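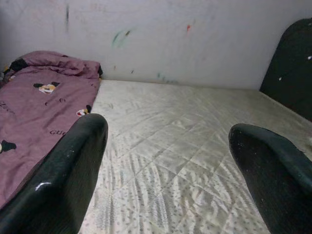
A quilted mattress cover, with a cartoon blanket off to one side.

Have you ever flopped onto your bed and wondered what's going on underneath you? I have! I'm Yasmine Hegazy, and I write about ordinary stuff around the house for kids who ask a lot of questions (my favorite kind of kids).

Let's start with the mattress cover. Quilting means sewing layers together. There's a top cloth, a bottom cloth and some soft, fluffy filling in the middle. If you only sewed around the edges, all that fluff would slide down to one end, and you'd sleep on a lump. So the stitches go across the whole thing in lines. When slanted lines cross each other, you get diamonds. Each diamond is like a little pocket that keeps its own bit of fluff at home.

Try this: pinch the cover right on a line of stitching, then pinch it in the middle of a diamond. Which one is puffier?
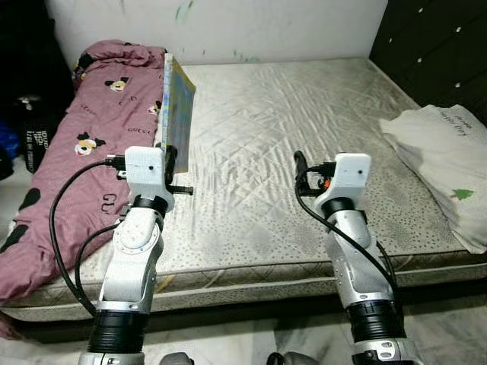
Now for the part I really like – stripping the bed. That's what grown-ups call taking everything off it, and it sounds much more exciting than it is. Books come off first (I always find one), then the blanket, then the pillows, then the sheet. Pull the sheet up at the corners and it lets go all by itself.

Once the bed is bare, leave it alone for a while. You give off warmth and a little bit of water all night long, even when you don't feel sweaty, and some of that water goes down into the bedding. Air carries it away. I open the window, go eat my toast and come back later. My friend Siham strips hers in January with her coat on, which I think is very brave.

While you wait, look at the cover sideways, with your cheek almost on the bed. A pattern of little dots looks different from down there! The ones close to you stay separate, and the far ones squash together until they look like stripes. Your eyes do that, not the cloth. 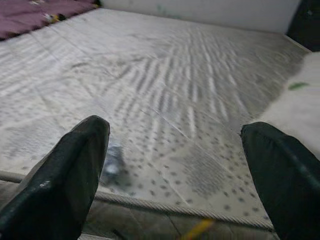

Why does a mattress cover get wrinkles?
The cover is softer than the mattress, so when you roll over, the cloth gets pushed along and bunches up. Smooth it from the middle out to the sides with flat hands and most of the ripples will go.

Okay, on to the closet, where clothes have the same trouble with wrinkles. Hanging helps a lot. A dress on a hanger is being pulled down gently by its own weight, all day, and that keeps creases from settling in. Ruffles like hanging best of all, as they go flat and sad in a drawer. Thick sweaters are different. They can stretch at the shoulders, so lots of people fold them.

Leave a little space between hangers if you can. I once squeezed 29 things onto one short rail, and every single one came out crumpled! 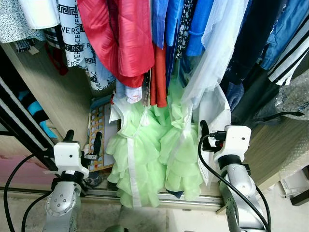

Green ruffled dresses hanging near a shiny red jacket and plenty of blue.

If your closet is stuffed full, try sorting by color, or put all the long things at one end. Then you can use the floor under the short things for shoes. Mine has shoes, a kite and one roller skate. I'm still looking for the other one.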